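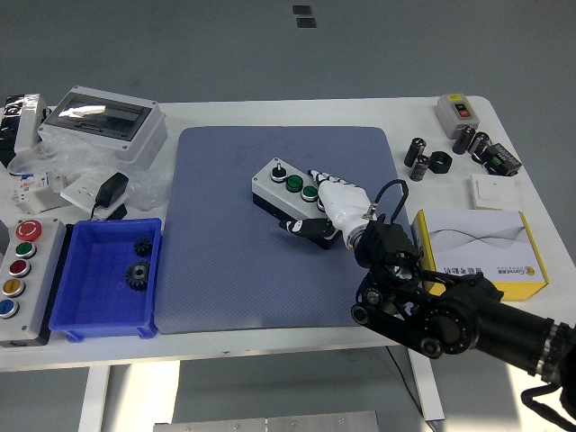

The hand over the green buttons, planner build 300.

Melati Sembiring held her breath. Three builds of Kestel had sent the thumb down too early, and she had rewritten the approach planner twice since lunch.

"Go on, you beauty," she told the screen.

The new path drew itself in one clean curve — wrist first, then fingers, then thumb! She loved this bit, when her own dull lines of code turned into something like manners. Four seconds to contact, said the log. Then two.

Click.

She whooped so loudly that the whole of Jevumska came running.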